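**Old Dell tower, strip it or fix it?**

**grullirari63** - got this Dell off the Ellwood surplus pile, paid 17 bucks. CPU's out already, socket lever up. Side panel off. Want a cheap file server for the shop. Worth it??
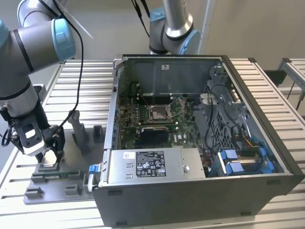
Also need to know if the PSU is a standard size, bc replacements on Lavier are 60 shipped and I'm not paying that twice.

**plakcombe** - measure it. Dell does odd stuff with power supplies. Keep the blue drive carriers whatever you do, they go missing and then your stuck

**R_Ruggiero** - strip it. Sell the carriers and the board, buy something newer

**plakcombe** - disagree. Board's fine for files if the socket pins are ok. Check them w/ a flashlight before you buy a chip

**R_Ruggiero** - and the power bill?

**grullirari63** - it'd be on maybe evenings only. Pins tonight, then I'll measure teh PSU - will post numbers

**guido.marras** - close that lever before something falls in the socket. Please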